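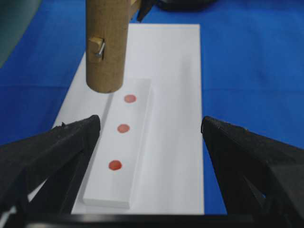

Painting the trim before it goes up

31st August

I finished the last of the window trim for the back bedroom this week. I started in July, so it took longer than planned. The house in Storkwood has old windows and no two of them are the same size, which means every board gets measured twice and cut on its own.

I used to nail trim up bare and paint it in place. The wall got paint on it and so did the glass. Now I do two coats on the floor, let them cure overnight, and only touch up the nail holes after.

White shows everything. I sand between coats with 400 grit and wipe the dust off with a damp rag. On the first window I skipped that and the sill feels like toast. I'll redo it in the spring.

I paid $159 for primer, paint, caulk and a decent brush. The quote I got from a shop in Tarkwood was $1,083 for the same room, labor included. I can see why, having done it. My knees are not good after a weekend on the floor.

Things I still need to do:

Caulk the gap over the left window
Fill the nail holes
Put the curtain rod back up
Find out where the draft by the closet comes from

The hallway is next, and it has three doors.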